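The Lucky Kit
A short story by Magdalini Psarras

Kyriaki did not believe in luck, and she believed least of all in the sort that came out of a kit bag. Clindulmont had lost nine matches in a row with it.

"It's different this time," Fletcher said. He had read something. Fletcher was always reading something, and it always meant that the rest of them had to stand on one leg or give up bread.

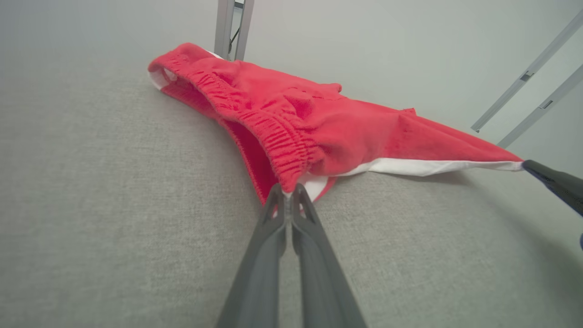

Reading time: 3 minutes

What he had read was that Vastdale, who won the league every year, had once paid a woman from Cinen to bless their shirts. It had cost them 1,000, and they hadn't lost at home since.

"Who told you that?" said Kyriaki.

"It's well known."

"Well known by who?"

Fletcher looked out of the clubhouse window at the pitch, where the rain was filling in the goalmouth. He said the woman was called Zervas and that she would do Clindulmont for 2,000.

"You said 1,000."

"That was before they won everything. She's in demand."

Kyriaki had kept goal for Clindulmont since she was nineteen and was now 40, and in her view the trouble was plain. The defence didn't run back. The defence didn't run back because the defence went to the pub on Saturday night and played on Sunday. You could bless a shirt until it glowed and it would still be walking towards its own goal with its hands on its hips.

She said this at the meeting, and it went down badly.

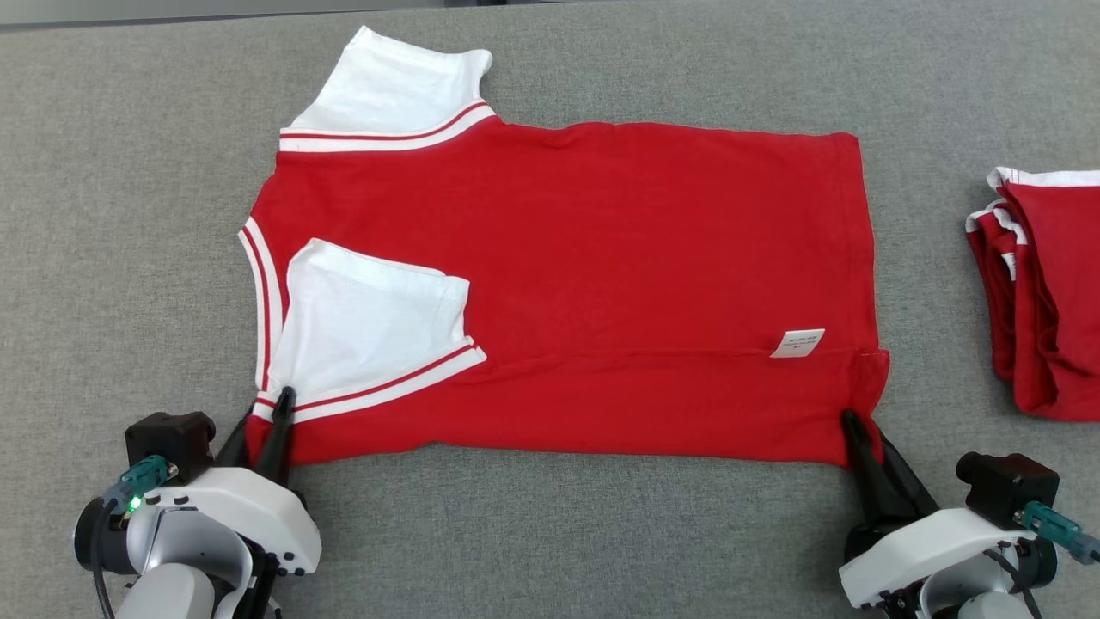
Hanneke wanted to know what harm it could do. They'd tried training, hadn't they? They'd had that whole month of it in the spring, with the cones, and they'd lost to a team with ten players and a dog on the pitch. If a woman wanted to mumble over the washing, let her mumble.

"For two thousand," said Kyriaki.

"We'd only spend it on cones," said Hanneke.

They voted. Kyriaki's was the only hand against, and she kept it up longer than she needed to.

Zervas came in June, in a small clean car. She was younger than Kyriaki had expected and wore a fleece. She asked for the kit, a chair and a cup of tea, and for the door to be shut. Kyriaki stood in the corridor and listened. She heard a spoon go round in a cup. After a while she heard a radio, quite low, giving the cricket.

It lasted 54 minutes. When the door opened Zervas handed the bag to Fletcher, who took it in both arms like a baby.

"There's one condition," she said. "It won't hold if they've been drinking the night before. And they've got to run. Both ways. It wears off if they stand still."

Fletcher wrote this down.
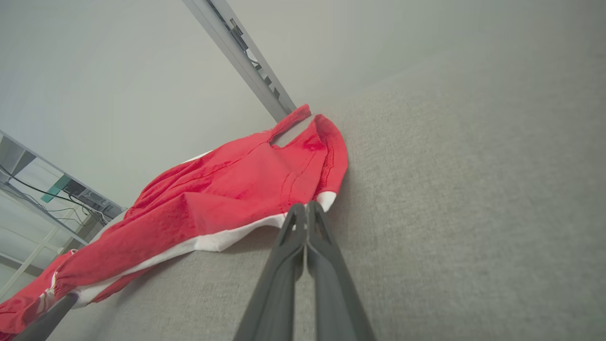
Red with white trim, as worn at Clindulmont.

Kyriaki caught up with her in the car park.

"Did you do anything in there at all?"

Zervas put her handbag on the passenger seat and thought about it. "I had my tea," she said. "Was that your own voice I could hear through the wall, before I started? Going on about the defence?"

"It might have been."

"How long have you been telling them that?"

"Years."

"And what do you charge?"

She drove off. Kyriaki stood there a bit longer, then went in to find out whether anyone had thought to ask for a receipt.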